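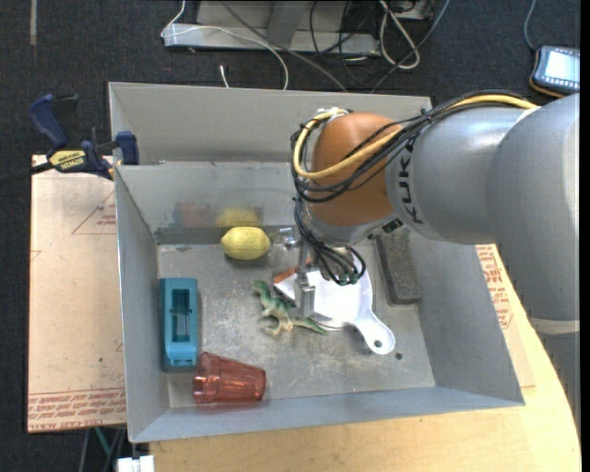 Photo: Lorena Zapata

How does the salary cap work in our rec basketball league if you trade mid-season?

Posted in Basketball, Leagues and Rules

hoopdad_sisier
I took over a team in the Sisier men's league in August when the old manager moved away. It's a draft league with a points cap, so every player gets a rating at tryouts and your roster can't add up to more than 600. I inherited a roster sitting at 562, so I've got 38 points of room.

I want to trade for a centre. We have two decent guards and a kid who can shoot from the corner, but we get killed on the boards every game. The Rukach team has a big guy rated 95 and their manager will take my backup guard, who is rated 50. That's 45 points more coming in than going out, which puts me at 607.

The rulebook I was handed says the cap applies "at the draft and at the time of any transaction." Then two pages later it says injured players don't count. I have a forward rated 40 who hurt his ankle and hasn't played in three weeks. Does he come off my total or not? And if he does, what happens when he's healthy again? I emailed the league and got an auto reply.

Also, do I have to pay anything for a trade? The old manager said there was a fee but couldn't remember what it was for.

3 replies

baseline_grinder
You're over. 607 is more than 600. Find a cheaper centre.

Aksoy_bench
I ran a team in that league for six seasons, so this is from experience. I don't have this year's rulebook in front of me and they do change the wording.

The injured player rule only works if he's on the injured list. Missing games doesn't put him there. You have to fill out the form at the scorer's table or send it in, and he has to sit a minimum of four games from the date on the form. The weeks he's already missed don't count toward that. Once the form is in, his 40 points come off your total and you can make moves as if he isn't there.

So in your case you'd be at 522 with him on the list. Trade the 50 out and the 95 in and you're at 567. The trade goes through.

The problem is later. When your forward comes back you're at 607 again, and the cap gets checked because activating a player is treated as a transaction. At that point you have to release somebody or make another trade before he can dress. We got caught by this one year. We had to drop our ninth man the night of a quarter-final, and he was not happy about it. He plays for Lastisix now and still sets hard screens on me.

A few other things to check:

Both teams have to be under. Rukach are losing 45 points in this deal so they should be fine, but make sure their manager isn't adding anyone else on the same form.

Ratings get redone at the midpoint. If your corner shooter has been having a good year he could go up, and you don't get any protection for that on trades made after the re-rate. If you draft him at 60 and he gets bumped to 70, the 70 is what counts. Try to get the trade done before the re-rate.

The deadline used to be the tenth game. I would confirm that before you talk to your guard.

The fee he's remembering is probably the late registration one. That's for adding a player who wasn't in the draft at all. Trades between two teams were free when I was there.

On the basketball side, I'd do it if your other guards can stay on the floor. A proper centre makes a big difference in that league because most teams are small and everyone shoots from outside. Just keep in mind that a guy rated 95 will want the ball. If your guards don't pass into the post he'll stop running back on defence by the second half. I've played against him and he's good, but he needs touches early.

mid_range_only
Mostly agree with the above, but the injured list minimum is three games now, changed last season. Four is the number for suspensions. It's in the section on eligibility, near the back.

You could also ask Rukach for a swap of two for two. Send your guard and your lowest rated forward, take the centre and whoever they have at the end of the bench. If their bench guy is rated seven or more below your forward, you're at 600 or under without needing the injured list at all, and you don't have the headache when your guy's ankle gets better. Exactly 600 is allowed, by the way. Some managers think you have to be below it.

For the league, don't use the general email. Go and see the convenor at the gym before the 7 pm game, he's usually at the desk doing the score sheets. He'll tell you yes or no on the spot and you can sign the form there.

hoopdad_sisier
Thanks. Didn't know about the form at all, so he's definitely still counting against me. I'm going to ask about the two for two first. My lowest forward is a 55 and they have a guy at 45, so that would put me at 597. Will talk to the convenor before our next game.

Viewed 2887 times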